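**From:** Mackenzie Friesen
**To:** Dredwood Home Pickling & Sauces list
**Date:** 21 February 2024
**Subject:** Re: Re: soy sauce in the aubergines, how much is too much?

Morning all (well, nearly lunch),

> I made the January aubergines again and they came out so salty my husband
> wouldn't touch them. I used 300 ml of dark soy as per the sheet and left
> them in the cold pantry the whole time. Did I misread it or is the sheet
> wrong? Also, can I rescue the jar or is it compost? I've got another 6
> aubergines sitting here looking at me.

You didn't misread it! The sheet is wrong, and I'm fairly sure I'm the one who typed it up, so sorry to you and sorry to your husband. It should say 200 ml, and it should say light soy, or at least a mix of the two. All dark soy gives you that heavy treacly thing which I do like on noodles but which flattens an aubergine completely.

Don't compost them. Tip the lot into a sieve, let it drip while you have a cup of tea, then cover with plain rice vinegar and a spoon of sugar and put it back in the fridge overnight. The vinegar pulls a good deal of the salt out. I'd then chop them small and use them as a relish, a teaspoon at a time, with something dull like a baked potato. Keep the liquid you drained off too, it's lovely in gravy if you leave out the stock cube.

While I'm on the subject, I've more or less stopped pouring from the big bottles altogether. I keep small ones by the hob and fill them up from the big tin under the sink, and I waste far less that way (and swear less, as the big Festeck one always glugs). Clear ones are best so you can see when you're running low. 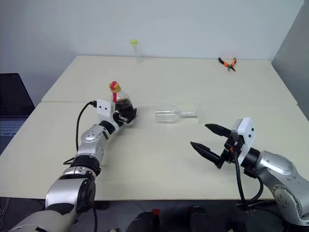

*Small clear bottle, dark brown liquid, yellow-gold cap with a red fitting.*

Whatever you use, wash the caps properly. They get a crust round the inside which looks harmless and then goes into your next batch as little salty bits. Hot water, an old toothbrush, and let them dry right through before they go back on.

For your next lot of aubergines, I'd do it like this:

- cut them into fat fingers, salt them, leave an hour, then rinse and squeeze really hard (harder than feels polite)
- warm the soy with the vinegar, sugar and a bit of ginger, but don't boil it
- pack the jars, pour over, and get the air out with a chopstick
- into the fridge, and start tasting after 2 days

I know the old sheet says a week in the pantry, but please don't, these aren't sour enough to sit out and I've never been happy with that line. Fridge from the start, and eat them up fairly promptly.

Has anybody tried the Tian rice vinegar the shop on Stundard Lane has started stocking? It's cheaper than my usual and I bought one on a whim, but it smells a bit sharp to me and I don't want to risk a whole batch on it. If you've used it for cucumbers I'd love to hear.

I'll fix the sheet tonight and send it round again. Bin the old one!

Mackenzie

PS Whoever left a funnel at mine after the chutney evening, it's on my windowsill and I've been using it.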